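Encimera de madera maciza alistonada: manchas grises junto a las juntas y aceite que no seca

Publicado por Roel Verschueren
Categoría: Madera y acabados

Tengo un tablero alistonado de haya, de 33 mm de grosor, que uso como banco en un cuarto sin calefacción. Lo lijé en diciembre a grano 120 y le di tres manos de aceite Aretti con un día entre una y otra. La superficie sigue pegajosa al tacto y en dos o tres juntas ha salido una mancha grisácea que sigue la dirección de la veta. Además el tablero se ha abombado hacia arriba en el sentido del ancho. Está fijado al bastidor con tornillos directos, sin ranura. Quisiera saber si debo decapar todo o si basta con esperar, y si las manchas son del aceite o de la cola. El bote indica secado en 24 horas, sin mencionar temperatura. 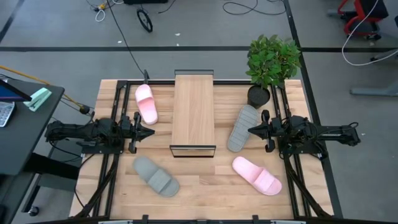
El abombado me preocupa más que el acabado. Mido una flecha de unos milímetros en el centro con una regla metálica, y no la tenía cuando lo monté. He leído en otros hilos que los tableros de listones alternos, claros y rojizos como los de esa mesa con las zapatillas rosas y grises, se mueven más porque mezclan maderas o cortes distintos. El mío es de un solo tono, así que no sé si la explicación me sirve. ¿Alguien ha corregido una deformación así sin desmontar el tablero?

Thaddeus Ostrowski respondió:

Son tres problemas distintos y conviene separarlos.

Aceite pegajoso. Los aceites de secado oxidativo necesitan temperatura, aire y capa fina. En un cuarto frío, tres manos en tres días es demasiado. Pasa un trapo con un poco de esencia de trementina, frota en el sentido de la veta y retira lo que salga. Repite hasta que el trapo salga casi limpio. Después deja el tablero sin tocar una semana, con el cuarto templado si puedes. Los trapos usados se extienden al aire libre o se sumergen en agua; amontonados pueden arder solos.

Manchas grises. Si siguen la junta, lo primero que miraría es humedad con algo de hierro: lana de acero, un bote apoyado, virutas de un taladro. El haya tiene pocos taninos, pero algo reacciona. Prueba con ácido oxálico en una zona oculta, con guantes y mascarilla, y aclara bien. Solo funciona sobre madera sin aceite, de modo que hay que lijar antes la zona. Si la mancha no cambia nada, probablemente sea moho superficial.

Abombado. Casi seguro que aceitaste solo la cara superior. La de abajo, sin sellar, intercambia humedad a otro ritmo y el tablero se curva. Los tornillos directos lo empeoran: impiden el movimiento lateral y toda la tensión acaba en la chapa o en la junta más débil.

Orden que seguiría yo:

Afloja todos los tornillos.
Sustituye los de los bordes por escuadras con ranura, colocadas con la ranura perpendicular a la veta. El tornillo central puede quedar fijo.
Lija la cara inferior a grano 120 y dale las mismas manos que a la superior.
Espera un par de semanas antes de volver a apretar.

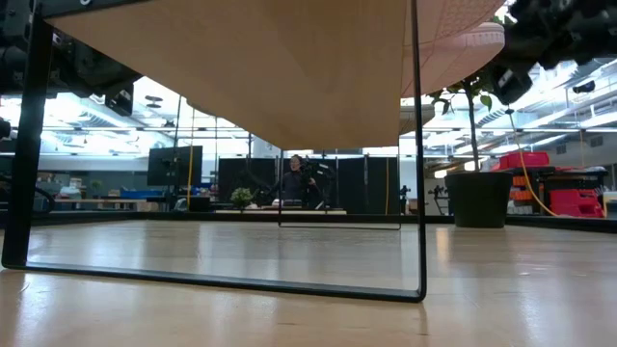

Las escuadras se aprietan hasta el contacto y un cuarto de vuelta más. Si después de ese plazo la flecha no ha bajado a la mitad, el tablero ya no volverá solo — tocaría cepillar o cambiarlo.

Corrección: donde puse «en la chapa» quería decir en el listón. Un macizo no lleva chapa.

Clorholm respondió:

A mí me pasó lo mismo y lo dejé al sol boca abajo un viernes por la tarde. Se enderezó bastante. Luego se volvió a doblar, pero menos. Para lijar, grano 400 y listo.

Thaddeus Ostrowski respondió:

El sol directo seca una cara de golpe y puede abrir las juntas, yo no lo haría. Y el 400 cierra demasiado el poro si después se va a aceitar. Se usa, en todo caso, entre manos y sin apretar.

Roel Verschueren respondió:

Gracias. Confirmo que la cara inferior estaba en crudo. He aflojado los tornillos y dos estaban torcidos. Pido las escuadras y lijo por debajo el fin de semana.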